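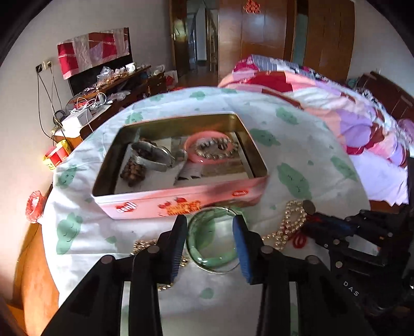
Handout 4: Demonstration visit, hand-held grippers
Course: Robot Manipulation and Data
Revised 2023-09-17

1. Purpose of the visit

The class attends one demonstration of hand-held gripper work at the Dalorbridge site. The task shown is sorting jewelry into an open tin. Read these notes before the visit and bring them with you. The written exercise in section 5 is due one week after.

2. Equipment

The operator holds a gripper in each hand, 2 in total. Each gripper has two opposing fingers joined to the body by pinned linkages. On the camera gripper, a ribbed blue pad on the inner side of each finger makes contact with the object. A camera on the tool records the work from the hand's point of view, so the fingers stay in view while the room behind them changes as the operator moves.

The Debnath room has a workbench with tools for changing pads. Do not adjust the linkages yourself.

3. Objects and grasps

Rigid rings. A bangle standing on edge can be taken across its rim with one pad on either side. The contact area is small and the ring can rotate about the line between the pads. Glossy surfaces also produce bright highlights, which shift with the viewing angle and can be mistaken for edges.

Translucent rings. A green translucent bangle takes on some of the color of whatever lies behind it. On a printed tablecloth, the pattern shows through the open center as well. Segmentation by color alone is not reliable in this case.

Bead strands. A strand has no fixed shape. When it is folded into rows, the visible ends of a row do not show which loop will move first. Look for a distinct part, such as a disc or clasp, and plan the grasp there.

Nested items. In the tin, a wide metal bangle rests over a wooden-bead bracelet, and a strand of pearl-like beads lies partly across a pink bangle. Removing a lower item first disturbs the upper one. Write down the order you would use.

4. Recordings

The Starar set used in class holds 600 episodes of the jewelry task. After review, 554 were kept. Episodes were dropped for a blocked view or a missing start position. The July copy of the Tikard viewer is required; older copies do not show both grippers side by side.

5. Exercise

Choose one object type from section 3. State the contact points, the expected motion after closing, and one failure you would look for in the recording. Include a sketch. Maximum length is 2 pages.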